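Brirside Adds Weighted Blankets and Matching Covers to Its Home Bedding Line

27/09/2025 — Bedding company Brirside has announced a new range of weighted blankets with removable covers, sold under the name Volness. The range goes on sale through the company's website and in its own stores, and is made for adults and older teens who want a heavier blanket that can be kept clean without a trip to a laundry service.

Volness is the first weighted product from Brirside, which has until now sold sheets, pillowcases, comforters and mattress pads. The company said customers had been asking its stores for a weighted blanket for several years, and that most of the questions were about washing.

Each Volness blanket comes in two parts. The inner blanket holds the weight, in small glass beads sewn into square pockets. The outer cover goes over it like a duvet cover and closes with a zipper along one short side. Fabric ties at the corners and along the edges hold the two parts together so that the inner blanket does not slide down to one end during the night.

Sizes and Weights

The blanket is offered in 4 sizes: throw, twin, queen and king. Twin and larger sizes come in more than one weight. The 14-pound version is expected to be the most popular and will be carried in every store. Heavier versions of the queen and king can be ordered online and picked up in a store at no charge.

Brirside suggests that shoppers pick a blanket that covers the top of the bed without hanging far over the sides. A weighted blanket that hangs over the edge tends to pull itself onto the floor. Couples who share a bed may prefer two twin blankets to one king, especially if they like different weights.

Volness blankets are not meant for babies or young children. Anyone with a breathing, circulation or sleep condition should ask a doctor before using one. This advice is printed on the package and on the sewn-in label.

Covers for Warm and Cold Months

Two kinds of cover are available at launch. The Urkberg cover is brushed cotton flannel and is meant for winter. It comes in dark green, oatmeal and a gray and white check. The Pillai cover is a smooth cotton percale for people who sleep warm, and comes in white, pale blue and clay.

Both covers fit every weight in a given size, so a customer who buys a queen blanket can change from one cover to the other when the weather turns. The percale cover has a thread count of 200. Brirside said it tried higher counts during development but found the lighter weave cooler and quicker to dry.

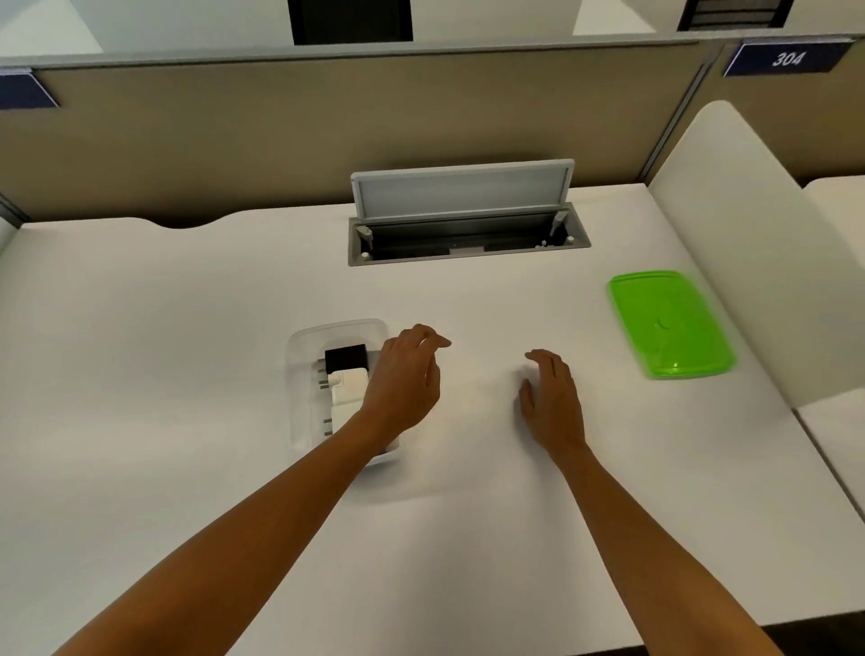

Care and Washing

Covers can be machine washed warm and tumble dried on low. The zipper should be closed before washing. The flannel cover may give off some lint in its first wash and should be washed on its own that time.

The inner blanket should be spot cleaned with a damp cloth and mild soap. Throw and twin sizes can also go in a large front-loading washer on a gentle cycle with cold water, as long as the total weight is within the limit given by the washer's maker. All sizes should be dried flat. Hanging a weighted blanket on a line puts strain on the stitching and can shift the beads toward the bottom edge.

A printed care card comes with every blanket. The same instructions are posted on the product page, along with a drawing that shows how to tie the inner blanket into its cover.

Ordering and Returns

Volness blankets are sold with one cover of the customer's choice. Extra covers are sold separately. Online orders ship within 7 business days. Heavier blankets are packed in a box with hand holes, and delivery is to the front door only.

Blankets may be returned unused in their original package for a full refund. Covers may be exchanged for another color or fabric if they have not been washed. Broken zippers and split seams on the inner blanket are covered under Brirside's standard bedding warranty — customers should keep the order number or store receipt.

Each Brirside store will have a made-up display bed with a queen blanket and both covers, where shoppers can feel the difference between fabrics before buying. Stores will also carry fabric swatches to take home.

Further Additions Planned

More cover colors are planned for April, including a striped version of the Pillai cover. A body pillow with a matching cover is in development, and details will be given when the design is final. The rest of the Brirside line, including the current flannel sheets, stays the same. The gray and white check of the Urkberg cover was chosen to go with those sheets, and the oatmeal color matches the company's existing wool throw.

About Brirside

Brirside designs and sells bedding for the home, including sheets, pillowcases, comforters, mattress pads and throws. Its products are sold online and in company stores.

Media Contact

Requests for product samples, fabric swatches and product photos can be sent to the Brirside press office through the contact form on the company's website. Please include the name of your publication and your deadline.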